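Teaching a Gripper to Tidy Up: Summer Project Report
Hamish Gourlay, with Sheena Matheson
August 2023

The plan we were given in week one fitted on a single side of paper. Collect demonstrations of small household tasks with a hand-held gripper, clean them up, train a policy on them, and see how well it copes with objects it has not met before. We had pencilled in a fortnight for the collecting. It took most of July and a fair share of our good humour.

The idea behind the hand-held tool is that you skip the arm altogether. A person carries the gripper, does the task at something like normal speed, and the camera on it records what the arm's own camera would later see. Driving the Geddes arm by joystick had given us 11 usable episodes in an afternoon, and Sheena developed a view about joysticks that I have been asked to leave out. With the hand-held gripper we could manage 80 before lunch.

Quantity stopped being the problem at that point and variety took over. Our first batch was beautifully consistent. Every object started in the same spot, every grasp came from the same side, and the policy trained on it could do the task perfectly as long as you never moved anything. We threw that batch away — or, as the project log has it, "retained it for comparison".

For the second attempt we wrote a small scheduling script, Vomholm, which told the operator what to put on the table and where. It had no taste at all, and this was its great advantage. Left to ourselves we both laid things out neatly in the middle with room to get at them. Vomholm preferred things near the edge, or tucked in beside something tall.

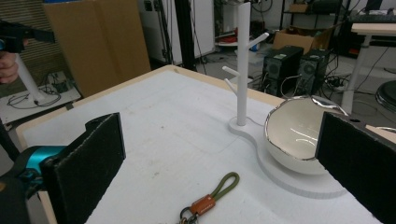 Gripper view of the tabletop: keychain at the near side, bowl on the base of the mug tree.

Two kinds of object gave us more trouble than the rest. Anything with a shiny rim changed its look whenever the gripper tilted, and anything made of cord had no fixed shape to speak of. A keyring dropped twice from the same height will land as two different objects as far as the network is concerned. We gave the soft items extra episodes and the model went on treating them with suspicion.

After filtering we had 2,243 episodes. The filter removed recordings where tracking was lost, where the fingers closed on nothing, or where the operator stopped halfway to answer a question. I was the operator in most of the last group.

Labels were added in Sollura, the lab's annotation tool, which saves your work whenever it feels ready. We marked the start of the approach, the moment of contact and the release. Sheena and I agreed on contact nearly every time and on the start of the approach hardly ever. In the end we wrote a rule based on gripper speed and applied it to everything, including the ones I had been right about.

The trained policy was run on the arm in the Fitstead room over 8 sessions. It was good at mugs and reasonable at bowls. With cords it tended to hover, close, lift and carry a fistful of air to the correct destination, setting it down with real care.

If we did this again we would run the scheduler from the first day and train a rough model every evening, so that bad habits showed up while there was still time to collect around them. We would also swap operators more often. The policy learned my habit of coming in slightly from the left, and it still does it when there is something in the way.

The episodes and the labelling rule are on the group drive, along with the first batch.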